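So the Skovholm mayor's race is over, and I stayed up way too late watching the numbers come in. Lejla Vukčević got 428 votes and Velimir Tomić got 404, which means we're getting a runoff, as neither of them made it past half. I voted for Vukčević, mostly over the bus line (I ride it five days a week, so yes, I'm biased!).

Tomić ran a better campaign than I expected, though. His flyer on property taxes was the only one I read all the way through -- even my neighbor Azra kept hers, and she throws out everything.
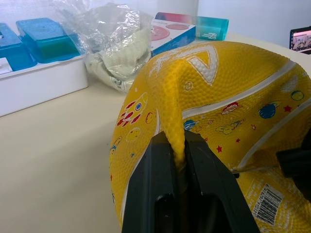 What I want to know now is where the Gada Street people go. They mostly backed Viorica Ivanov, and she hasn't endorsed anyone yet. The runoff is in January, so she has time. I'll be up late for that one too.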